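组织学数字切片教学资源建设项目
阶段进展报告(提交Skilness教育基金项目管理处)

报告范围:上次拨款到位后至9月底
编写:Madalena Fonseca
审核:Lourenço Aguiar

一、本期工作概况

本期按任务书完成了上皮组织与结缔组织两个单元的切片扫描、标注和初审,肌组织单元进入标注阶段,神经组织单元仅完成选片。教学平台Plurorer的测试版已在本校内网部署,供二年级组织学实验课试用。与任务书相比,标注工作基本按期,扫描工作落后,原因见第三节。

二、切片制备与扫描

入库切片共约2,000张,来源为本系历年教学存片和Carvalho病理实验室移交的存档玻片。存片中苏木精—伊红染色占绝大多数,其余为Masson三色、PAS、镀银和甲苯胺蓝染色。选片标准沿用立项时的规定:组织完整,无大面积折叠,切片厚度不超过4微米,基底膜在中倍镜下可辨。

食管与气管切片质量较好。食管横切面上非角化复层扁平上皮的三层结构清楚,基底层细胞核排列整齐,可直接用于“单层与复层”的辨别练习。气管切片中假复层纤毛柱状上皮的纤毛缘保存完整,杯状细胞在PAS染色下呈紫红色,与苏木精—伊红染色的相邻切片配对后,学生可在同一视野位置切换比较。

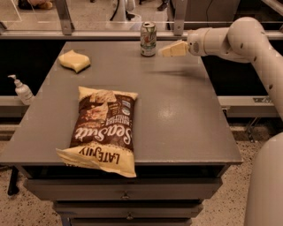 肾脏切片的问题较多。近曲小管刷状缘在一部分旧片中已不可辨,推测与固定延迟有关。近曲小管和远曲小管的区分是单层立方上皮一节的核心内容,这批旧片不能使用,已改由Igor Wilczyńska重新取材包埋。新片采用中性缓冲福尔马林固定,常规脱水,石蜡切片,染色后刷状缘清晰,已替换入库。膀胱切片按空虚和充盈两种状态各选一组,用于说明变移上皮的形态随器官容积变化,表层盖细胞在两组中均可辨认。

扫描统一在40倍物镜下进行,单层对焦。厚度不均的切片另做多层扫描,合成后保存。原始文件保留无损格式,平台上使用分块压缩版本。染色偏差用标准色片校正,校正参数写入每张切片的元数据,不改动原始文件。

三、扫描进度滞后的原因及处理

扫描仪的载物台在本期发生定位漂移,拼接处出现错位,在高倍下表现为细胞边界断裂或重影。故障期间产生的文件逐一复查,凡拼接误差超过允许值的全部作废重扫。供应商Predberg更换了载物台驱动组件并重新标定,此后未再出现同类错位。重扫占用了原定用于神经组织单元的机时,该单元扫描顺延至下一阶段。

作废文件未删除,单独存放并加注原因,以备核查。维修费用由设备保修承担,未动用项目经费。

四、标注与审核

标注由两人独立完成,每张切片标出组织类型、细胞层数、表层细胞形态和特殊结构四项。两人结果不一致时提交Arnaldo Bragança裁定,裁定意见连同理由一并记录。

不一致主要集中在三处。其一是假复层与复层柱状上皮的区分,斜切面上细胞核高低不一,单凭一个视野容易误判,现规定必须在至少两个垂直切面区域核对后方可标注。其二是变移上皮在充盈状态下与复层扁平上皮的区分,改以表层细胞是否隆起、有无双核作为主要依据。其三是腺导管移行段,由单层立方过渡为复层立方的位置没有明确界线,标注时允许标为“移行区”,不强制归类。 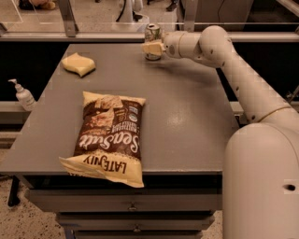
标注术语以现行国家教材为准,英文名称随附,供双语班使用。原稿中“移行上皮”和“变移上皮”混用,已统一为“变移上皮”,检索时输入旧名仍可命中。内皮、间皮两个名称只用于所在部位确定的单层扁平上皮,部位不明的一律标“单层扁平上皮”。

五、平台试用情况

Plurorer测试版供实验课使用,参加试用的学生为100人,分两轮进行。每轮先在光镜下观察玻片,再在平台上完成同一内容的辨认练习,最后提交绘图和记录页。两轮的先后次序不作调换,玻片观察仍为必做内容。

从提交的记录看,学生对单层扁平、单层柱状上皮的判断较稳定,错误多出现在假复层纤毛柱状上皮和单层立方上皮。前者常被判为复层,后者多与小管断面的切向切面有关。平台据此增加了“切面方向”提示层,用示意图标出同一小管在横切、纵切和斜切时的外观。提示层默认关闭,由教师决定是否开放。

Sneha Tiwari负责整理试用反馈。反馈中较集中的意见是低倍转高倍时载入缓慢,以及比例尺在放大后不随视野更新。比例尺问题已修正。载入缓慢与校园网时段负荷有关,目前采用预载相邻分块的办法缓解,效果待下一轮实验课验证。另有学生要求在平台上直接提交绘图,该功能未列入任务书,暂不开发。

六、经费使用

本期支出集中在切片耗材、存储设备和标注劳务三项,均在预算科目之内。存储设备支出高于季度计划,原因是多层扫描文件体积超过立项估算;差额从耗材科目结余中调剂,调剂幅度未超过基金规定的自主调整上限,调剂单随附件提交。差旅科目本期无支出。

七、下一阶段安排

1. 完成神经组织单元扫描,优先处理脊髓横切面和周围神经镀银切片。
2. 完成肌组织单元标注。心肌闰盘在普通染色下对比不足,拟补做磷钨酸苏木精染色。
3. 对上皮单元已入库标注做抽查,抽查人不得为原标注人。
4. 在新一轮实验课中测试预载方案,记录各时段载入时间。
5. 编写教师使用说明,内容包括提示层的开关、切片配对的设置和记录页导出。

八、需管理处答复的事项

神经组织单元顺延后,该单元的验收时间需相应调整,申请延后2个月,总结题时间不变。另外,Carvalho病理实验室移交的玻片中有一部分缺少取材部位记录,只能用于组织类型辨认,不能用于器官辨认,请确认此类切片是否计入任务书约定的入库数量。

附件:入库切片目录;作废文件清单;标注裁定记录;经费调剂单。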